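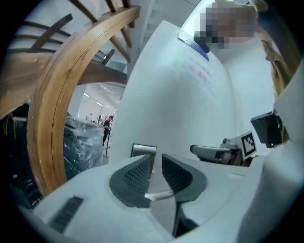 Furniture in Use, unit 3208
Notes for session 2: bent wood, spindles, crossbars
K. Quinlan (typed up fast before the 9 am group, sorry for gaps)

Carry on from the leg joints. Bring the Pelkonen reader, chair chapter only. Leave the table chapter, we'll get to it in January.

Bent parts

Hoop = one length of wood, curved. Usually steamed then pulled round a form and left to set. Can also be built up from thin layers glued together. Tell them apart at the edge, layers show as lines running along the curve. Solid bend: grain follows the curve the whole way round.
Sawn curve is different again. Cut from a wide board, so somewhere the grain runs out across the narrow part. Weak there. Most breaks Reijo Pesonen gets at the Fescombe workshop are at that spot, or at a screw hole somebody added later.

Draw all three in your book. Side view and end view.

Spindles

Thin uprights (or slanting ones), fitted into holes top and bottom. Load is shared between them, so one loose spindle makes its neighbours work harder. Check by hand: hold near the bottom, twist gently, then near the top. Don't pull. Note which end moves.
Same test does for stair spindles if they are wood. Metal railings, look at the fixings insted, and at the wall where the rail ends.

Crossbars

Keep the uprights from spreading. A flat bar is stiff one way and bendy the other, so which way it's turned matters. Ask yourself what it would do if someone leaned back hard.

Varnish

Clear or tinted. Honey and brown tones can come from the wood, the finish or both, don't guess from colour alone. Look underneath the seat where light hasn't got to it. Wear shows first on edges, where hands go.
Cleaning: damp cloth, wrung right out, dry straight after. No spray polish on a loose joint, it gets into the hole and the glue won't take afterwards.

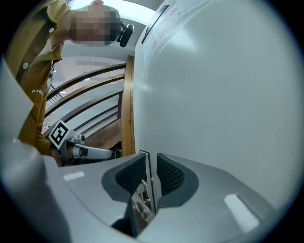

Can a loose spindle be glued without taking the chair apart?
Sometimes, if only one end moves and you can get thin glue right into the hole. If both ends move, or there is old glue in there, it needs to come out and be cleaned first.

Pesonen's rule for gaps: under 2 mm, a shaving glued round the end. Over that, new end or new spindle. Filler is not a repair.

Stirkow chairs (the set in the reader, p. 100) have wedged spindle tops. You cant knock those out from below. Several people tried last year.

For next time
- one chair from home or work, sketched from the back, parts labelled
- where hands touch it, marked in pencil
- loose joints circled, say top or bottom
- Satex sheet on glues, read both sides

Sketches go in the tray by the door before we start. Rough is fine, labels must be readable.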